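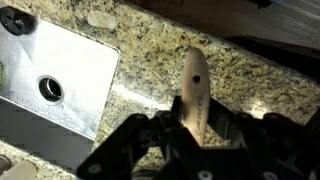

**Filed under: Parish Registers**

28 Jul 2022

Finally got back to the Perker burial book after letting it sit far too long. The transcription now stands at 2786 entries, which takes us to the end of the second volume (the one with the water stain that looks like Florida). I want to get down what I did today before I forget the order I did it in, as I did in January, when I had to redo a whole batch out of sheer laziness.

First thing was the duplicates. Drollura flagged 55 pairs as "probable same person" and I went through every one by hand. Most of them are fine – the minister wrote the burial in the day book and then copied it into the big register, and whoever filmed the set put both in the same folder. A few are real problems though. There are children in there with the same name and the same parents, buried years apart, and the software wants to merge them. Please do NOT accept those merges! When a child died the family often gave the name to the next one, and if we squash them together we lose a whole short life from the record. I've put a "keep apart" note on each and locked them.

Second thing, the religious notes in the margin column. We never settled how to handle these and it's starting to bite. The older clerk wrote little phrases next to some names, things like "died in faith" or "after long trial" or just a text reference, chapter and verse with no book. I've been putting them in the general comments field, but then you can't search them, and they're the best thing in the whole register if you ask me. So I made a new field called margin text and copied over everything from volume one. Exact spelling, no tidying. If the book of the Bible is missing we leave it missing. I had a go at guessing a couple of them and caught myself being very sure about Romans when it could just as well have been Hebrews, so I took those out again.

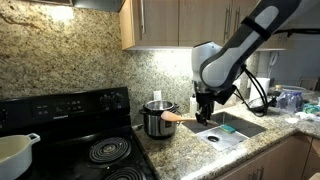

The abbreviation I kept reading as "conf." is a different matter. I had been expanding it to "confirmed" all through volume one, and that can't be right for this congregation, which didn't practice confirmation at all as far as I can tell from the session minutes. My money is now on "confessed," meaning they made a profession of faith before they died. It turns up mostly next to adults and hardly ever next to small children, so that fits. I've changed the expansion back to plain "conf." everywhere and I'd love a second opinion from anyone who has worked on the Choo circuit books, where the same hand seems to show up for a while.

Speaking of Choo, the new scans came in from Plenon and they're mostly lovely, so much sharper than the old film. But 3 files won't open (both machines, same error) and the page with the list of elders has been cropped so tight that the first letter of every surname is gone. I've asked for a rescan. Until then don't transcribe that page, even if you think you know the names. I thought I knew them too and then checked against the baptisms and had two wrong.

Small stuff:

- The date parser still chokes on "ult." and "inst." so type those dates in full yourself.
- "Relict" goes in as relict. We are not changing it to widow.
- I moved the epitaph photos into their own folder, same naming as before.
- Volume two has 4 leaves bound out of order near the back. I followed the dates for the transcription and kept the physical page numbers in the leaf column, so it looks jumbled but it's correct.

Still bugging me: a run of burials with no text, no minister and no cause, just names and a bracket down the side. It could be fever, or the minister was away, or the clerk simply got tired. The day book has a gap over the same weeks, so no help there. I'd like to look at the session minutes for that stretch before we write anything in the introduction, and I still have to find out which box they're in.

Backup is done and on the shared drive. Starting volume three next time, margin column first.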